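The Bed Is Where It All Ends Up

I own a perfectly good chair. It came from my aunt's den and it has arms and everything, and for years its only job was holding the clothes that were too worn to put away and too clean to wash. Then I moved to a smaller apartment in December, the chair went to live by the front door, and the clothes moved to the bed. Which is how I came to spend a whole Wednesday evening sitting on the floor at nine o'clock, eating crackers, looking up at a pile I'd have to climb over to get to sleep.

If you have a bed pile too, hello! There are a lot of us. When I mentioned in this magazine's newsletter that I was writing about beds and the stuff that lands on them, 126 of you wrote in, and 82 of you confessed to moving the pile to the floor at night and back onto the bed in the morning. One reader said she's slept next to hers for so long that she's given it a side.

So I set out to learn how people who handle fabric for a living keep a bed under control. My first call was to Effie Morrison, who runs a little linen and mending shop called Skutgate and has folded more blankets than I've had hot dinners. I expected her to tell me to buy a hamper. She asked me what was on my bed right that minute, and made me say it out loud, and I'm a bit embarrassed by how long it took. Two sweaters, a scarf, a tote, the strap that goes with some other tote, a pillowcase, jeans, a towel, the charger for a thing I no longer own.

"You've got three different jobs there," she said, "and you're trying to do them all as one." Her rule is to sort by where a thing is going before you fold a single stitch of it. Laundry goes one way, closet another, and anything that doesn't belong in a bedroom at all goes out the door first. I'd always started by folding the nearest item, feeling very pleased with myself, and then having nowhere to set it down.

She's also very firm about doing the small dark things early. Socks, tees, leggings, the little bundled-up scraps of black fabric that could be anything until you shake them out. They hide in the folds of everything else, and if you leave them till the end you'll lose steam and shove them in a drawer in a wad (guilty, so guilty). Pick one up, shake it, decide, and on to the next.

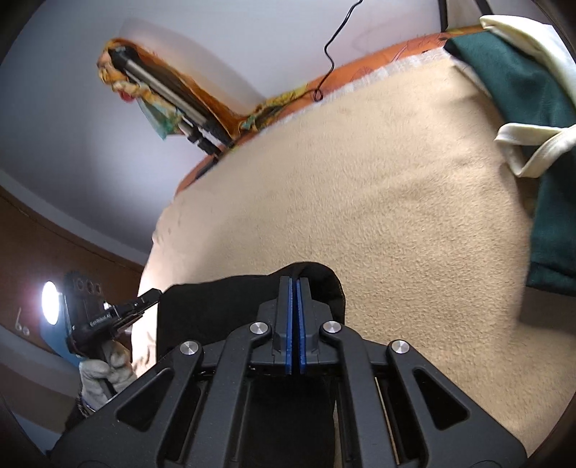 The blanket is the part I really wanted to talk to her about, though, because I have feelings about blankets. Mine is a big fleece one that I bought on a freezing weekend and now can't live without, and it makes every mess look worse. Clothes sink into it. Straps disappear under it. You straighten one corner and the rest slides off the far side like it's leaving the party.

Effie's trick is to clear the blanket before you touch it, then fold it in thirds lengthwise and lay it across the foot of the bed. Don't try to make the bed around the pile. I've tried it, and what you get is a made bed with a lump in it. And if your blanket has a fringe, keep the fringe on the side you'll see, and comb it out with your fingers now and then. She says fringe tangles a lot less if it isn't forever being tugged out from under a gym bag. I took that one personally.

My second call went to Ulises Paucar, who makes bags and cushions under the name Pellitz and lives in what he describes as one room with a bed in the middle of it. I loved talking to him. He doesn't believe in a bare bed at all! He thinks a bed in a small home has to be a worktable and a sofa and sometimes a dining room, and that the trouble starts when the things on it don't have an end to their day. He cuts straps on his and sorts printed cloth on it, and everything gets rolled up by dinnertime.

Rolled, mind you. He rolls nearly everything: patterned cloth, scarves, long straps, even the cotton bands he sews into handles. Folding leaves a crease right through the print, and straps that get folded spring open again the moment you turn your back. His method for a strap is to lay it flat, start at the end with the hardware if it has any, and roll it snug into a coil. Then the coil goes inside the bag it belongs to. I did all of mine that night and found I had one bag and four straps, so if you're missing one, write in.

He was also the one who got me to hang things. A bright cloth over a rail takes up no bed at all, and you get to look at it, which you certainly don't when it's at the bottom of a stack. I had a gorgeous orange scarf that hadn't seen daylight since the move. It's on the end of my curtain rod now and I'm stupidly happy every time I walk in.

Cables are the last thing, and neither of my experts had much patience for me here. Effie hates them near fleece. Ulises keeps his in an old sock. I've gone with the sock.

I did time myself, in the end, with the pile at its full glory and no cheating beforehand. It took 33 minutes from the first sock to the blanket across the foot of the bed, and a good chunk of that was me trying on a jacket I'd forgotten about. The next night was much quicker, and the night after that I skipped it, and by the weekend there were jeans on the bed again. Effie laughed when I told her. She said to stop waiting for the pile to be worth the effort, and just do it while the kettle's on.

So that's where I've landed. Kettle on, dark stuff first, straps in a coil, blanket last. The chair by the front door has three coats on it and somebody's umbrella, but I'm leaving that for the spring issue.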